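Flerness wood polish, one winter on

I have had my tin of Flerness since December, so I feel I can say something useful about it by now. I bought the 500 ml size after my old beeswax finally ran out, and because Lempi Saarela had been going on about it every time I popped round (her sideboard does look lovely, I'll give her that).

It's a soft, creamy polish, easy to scoop with a cloth, and it smells faintly of oranges. You want far less than you think! My first go was on the hall table and I slathered it on like butter, then spent the whole evening buffing off the smears. A dab the size of a pea does a good stretch. Leave it 30 minutes, have a cup of tea, then buff with something clean - an old pillowcase is ideal.

Where it shines is on wood with plenty of figure in it. Streaky grain comes up rich and deep, and I do love a bit of gloss on a warm reddish board.
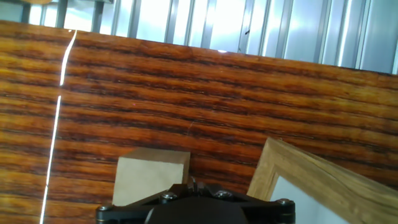 How it compares with Trorkar

I used Trorkar for years and still keep some under the sink. It's cheaper and goes on quicker, but it leaves a slightly tacky feel in damp weather, and dust seems to love it. Flerness dries harder. On the other hand the Trorkar lid comes off without a fight, whereas I have had to take a spoon handle to the Flerness tin more than once, muttering all the while.

For long pieces, shelves and the like, work with the grain and do half at a time,

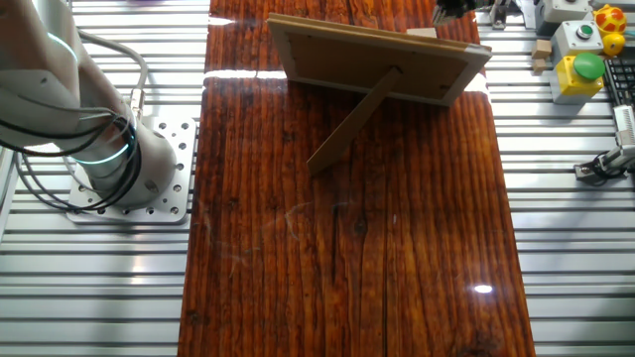 otherwise the first end has gone stiff before you've reached the other and you'll be rubbing until bedtime. Two thin coats did my bookcase beautifully. Small things such as picture frames want a cotton bud in the corners, and keep the polish well off the glass, as it's a devil to shift.

I'd buy it again, though I do wish they still made the little 200 ml tin.

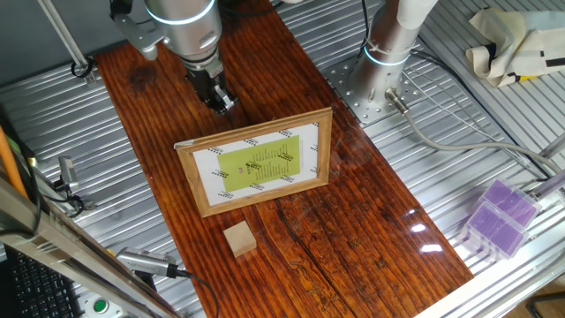

Jabari Koech writes: Agree on the tacky Trorkar, but have you tried warming the Flerness tin on a radiator first? The lid slides off and the polish spreads much thinner. I wouldn't put it on anything oiled, mind - mine went patchy and I had to start again.

We use cookies to improve your visit. Accept all | Manage settings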